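Home | Current issue | Archive | Submit | Contact

We use cookies to remember your reading settings. By staying on this page you accept them. Manage cookies

4. Do ceremonial court titles bring courts closer to the public?

Court services like to say that honorary offices, welcome sittings and school visits build trust in local justice. The claim is repeated so often that it has stopped being treated as a claim. In this section we look at what the evidence from the Bullach and Virkano court districts can bear, and our answer is less cheerful than the one in the districts' own reports.

Both districts gave a senior judge a civic title in the same year and both began an outreach program soon after. Bullach paired its judge with the town council. Virkano worked mainly through secondary schools. The Jitora survey, posted to 1,000 households in January, asked residents whether they knew of the title, whether they had met or heard a judge speak outside court, and whether they thought the local court treated people fairly.

Awareness of the title was low in both places. In Bullach only 42 respondents could name the office, and we suspect that a fair share of those worked in or near the courthouse. The survey did not ask about occupation, so the suspicion cannot be tested. Brandão's model of civic contact predicts that people who know of the title will rate the court more highly, and they did. But the model says nothing about which came first. People who already think well of a court may simply pay more attention to its notices.

The school visits are harder to judge. Teachers' comments were warm, as comments on forms handed out by the visitor tend to be. Two schools in Virkano ran a mock sentencing exercise with a judge present, and pupils there gave fuller answers when asked how a sentence is decided. We would put more weight on this result if the same pupils had been asked beforehand. They were not, and the schools had volunteered for the exercise, which makes comparison with the others shaky.

Then there is the question of cost. Neither district records the hours a judge spends on civic duties – a strange gap, given how closely sitting days are counted. Ilze Luik has argued that such work is done in a judge's own time and so costs the public nothing. We are not persuaded. Time spent preparing a talk is time taken from something, and a program that nobody has priced should not be described as cheap.

None of this shows that the titles do harm. A resident who hears a judge explain bail in plain words may well come away better informed, and that has some value whatever the survey says. Our objection is to the leap from a well-attended evening to a measured rise in public confidence.

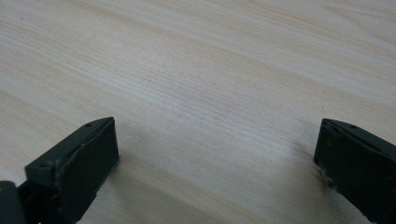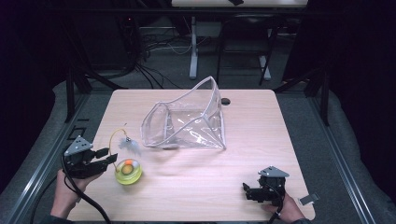
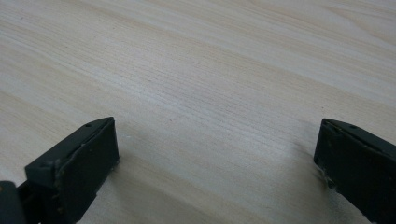 Figure 2. Light wood surfaces, with a clear plastic bag on the table in the middle picture.

Does holding an honorary civic title give a judge any extra power in court? The title is ceremonial in both districts, and a judge's powers in a case are the same with it or without it.

Related items
Jury summonses and the people who ignore them
Who reads a court's annual report?
Plain language in bail notices: a second look
Closing small courthouses: travel time and missed hearings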